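Plikby tabletop recordings

Hello and welcome! This folder holds the recordings from Plikby, a small pick-and-place arm we have been building in a corner of the Ranthorpe shared workshop. If you are putting together an arm of your own and would like something to train or test on, please help yourself.

There are 904 episodes, of which 186 are set aside for testing. Each one lives in its own folder with the head camera video, the joint readings and a short text file giving the instruction as we typed it. A full episode runs to roughly 2000 time steps, though the early ones are shorter and a bit jerky (we were still learning to drive the thing!).

We use play food and small toys for nearly everything. They are cheap, they survive being dropped, and the odd shapes give the gripper a proper workout. Objects that touch each other are a good deal harder than objects with space between them, so there are plenty of those too. 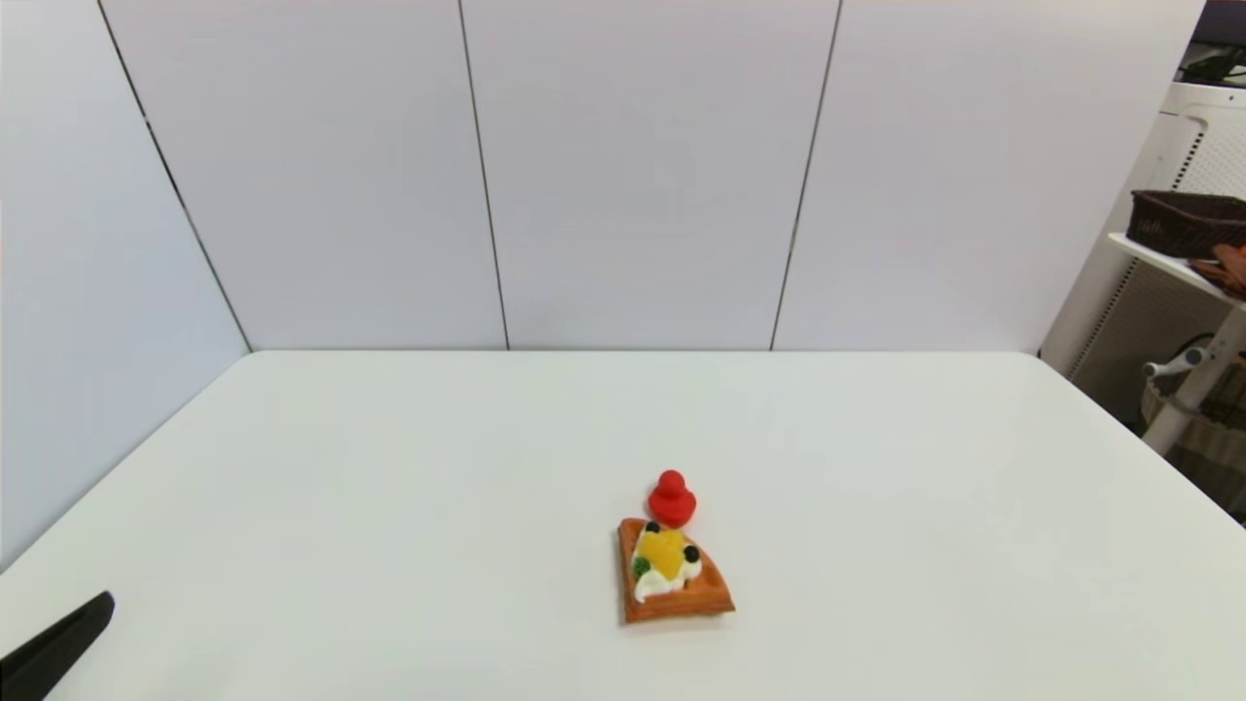 Head camera view: toy waffle slice and red toy, touching, with one gripper finger at lower left.

Please don't crop the videos too tightly, as the gripper often sits near the bottom corners and you will lose it. The shelves at the right are also in view – we left them in and our own training got along fine.

Known problems: 11 episodes have no joint readings after the halfway point. They are listed in missing.txt, and the Boloveo loader skips them by default.

Last updated 2019-11-27.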